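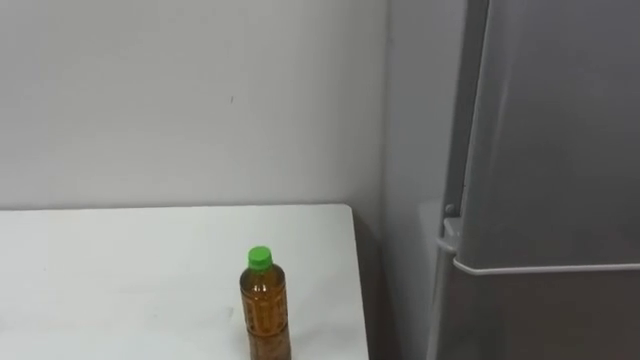 2018-02-17, bottle task, remote control

Goal for the day: demos of reaching for the tea bottle on the white desk, next to the fridge. Operator Magdolna, me on the log. Sessions are recorded with Clerkero at the head view plus the fixed side view.

39 attempts logged, 11 thrown out. Most rejects are operator pauses over two seconds, which the trimming script doesn't handle yet. Two had a dropped glove signal.

Glove scaling changed before attempt 12. With the old value the fingers lagged the operator on closing and she overcorrected. New value is in the Rojanasak config, under the right hand only. Left not touched.
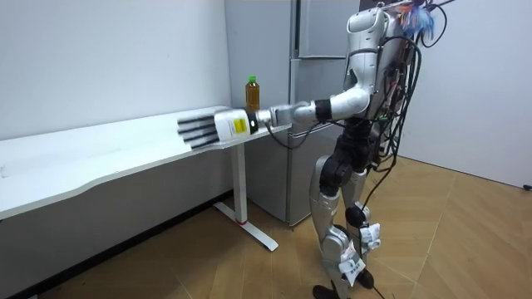 Right arm out over the desk, fingers straight, bottle toward the back.

Wrist height is the weak point. From the head view alone the operator can't judge it well, so Magdolna worked from the side view for the approach and switched back for the grasp. Switch is a foot pedal. Note the switch time in the log, otherwise the two views can't be matched later.

Head view with a bare desk also saved, for the background set:
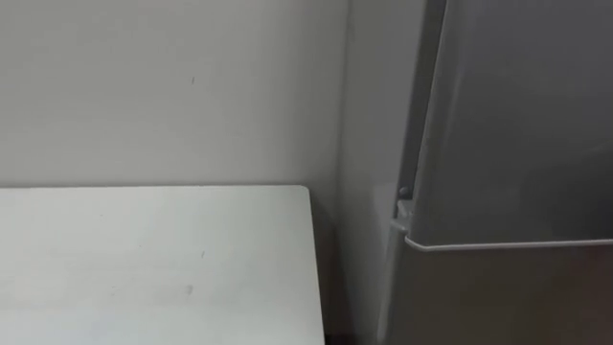
Boonsong Prasertsri wrote back that bare-desk clips should carry their own task label, or the policy will learn to reach for nothing. Label added: "desk_clear". Old clips from July still need it.

To do:

- relabel July clips
- fix pause trimming
- repeat with the left hand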